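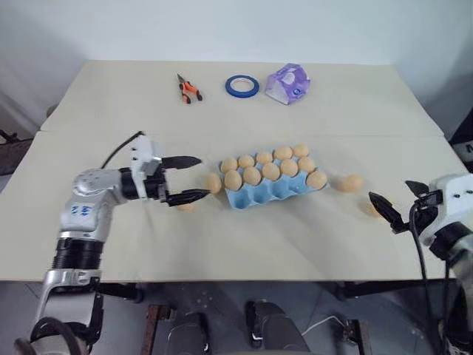 Two-Arm Egg Packing in a Shared Workshop
Student project report, 21 December 2025

1. Introduction

The purpose of this project was to build a table station with two robot arms which can put loose eggs into a carton without breaking them. The egg was chosen as the object for three months of work because it is cheap, it is almost the same size each time, and it shows very clearly when the grip force is too high. The project was made in the shared workshop Charpentier, where I rented one table place from August. I had no access to a laboratory of the school during this period, so all the parts had to be mounted and repaired with the tools of the workshop.

In the report I call the whole station Skirnetti, the name I used in the file folders from the first week. The control program is called Jineretti. It was written partly by me and partly taken from open code, and the parts which are not mine are listed in the appendix of the printed version.

2. Requirements

The supervisor of the course asked for a short list of requirements before the building was started. The following were accepted:

- The arms must be able to take an egg from any place in the reachable zone of the table.
- The left arm works on the left side of the carton and the right arm on the right side. Crossing over is not allowed.
- The grip must be held by position and not by full motor force.
- The operator must be able to stop both arms with one hand.
- The table must be free for other members of the workshop in less than 30 minutes.

The last requirement was given by the workshop and not by the course, but it had a large influence on the construction. It is the reason why the arms are on their own supports and are not screwed to the table.

3. Construction

3.1 Table and surface

The first tests were made on the naked white table top. The eggs rolled away at the smallest touch, and one time an egg went over the side before I could reach the stop button. After this I put a cream-colored sheet over the top. With the sheet the eggs still move when they are pushed, but they stop after a short way. The sheet must be pulled flat before each session, because a fold can lift one side of the carton and then all the cup positions are wrong.

The wall behind the station is plain white. This was only luck with the place, but it is good for the detection of the objects and I would look for such a wall again.

3.2 Arms and grippers

Each arm has a gripper with two black fingers. In the beginning I used the fingers in a vertical position, coming from above. This works well for an egg that is lying alone. It does not work when the egg is near the carton, because one finger goes down between the egg and the carton wall and pushes the carton away. For eggs in this position I changed the left arm to a horizontal approach, with the fingers above and below the center line of the egg and the jaws only a little open.

The right arm comes down to the table at an angle. This approach needs less free room, but the view of the egg is partly covered by the gripper itself in the last part of the movement. I solved it only in a simple way: the position of the egg is measured before the arm goes down and is not corrected after that.

3.3 Cables

The cables took more of my time than the arms. On the left arm the cable makes a loop over the wrist, so it has enough length when the wrist turns. My first loop was too short, and the connector was pulled out of its socket in the second week. For the right arm the cable is going down to the floor. The length was found by moving the arm by hand to its extreme positions and then adding the width of a hand.

3.4 Cleaning

The workshop is also used for wood work, and fine dust comes on everything. Before each session the fingers and the sheet were cleaned with the small vacuum, which the members call Dustex after the label somebody put on it. When I forgot this step, the eggs slipped more often.

4. Method of testing

A trial begins with the carton partly filled and a few eggs lying loose beside it, on both sides. The operator gives the start signal, and the arms work in turn. Moving both arms at the same time was tried, but the carton was touched by one arm while the other one was placing, and I went back to taking turns.

Tools stay on the far half of the table, behind the carton, where the arms do not need to go. I keep there the pliers for the cable clips and a roll of blue tape for marking the corners of the carton. The tape marks were removed after each session according to the rule of the workshop.

A trial is counted as good when every loose egg is standing in a cup and no shell has a crack. The check for cracks was made by eye under a lamp.

5. Results

In total 1,153 single picks were recorded. The success rate for picks of eggs lying alone was around 90 percent in the last version of the program. Eggs which touched the carton were clearly more difficult, and I did not record enough of them to give a reliable number.

Only 5 eggs were broken during the recorded trials. Most of these were broken while placing and not while gripping. The egg was set down on the rim between two cups, the arm continued to go down, and the shell was pressed against the pulp. A lower speed in the last centimeter helped very much. More eggs were broken before the recording was started, and they are not included.

The front row of the carton was easier to fill than the back row. For the back row the arm must pass over the eggs which are already standing in front, and the margin is small. I changed the order so that the back row is filled first.

6. Problems which remain

The position of the carton is measured one time at the start. If it is pushed during the trial, the program does not notice it. A second measurement after each placed egg would be better, but it makes the trial much longer with my present computer.

The support feet under the table are also not heavy enough. When both arms are stretched out I can feel a small vibration in the table top. For the next version I want to put additional weight on the feet and to repeat the trials with the eggs close to the carton, with the same sheet and the same speed settings, so that the numbers can be compared.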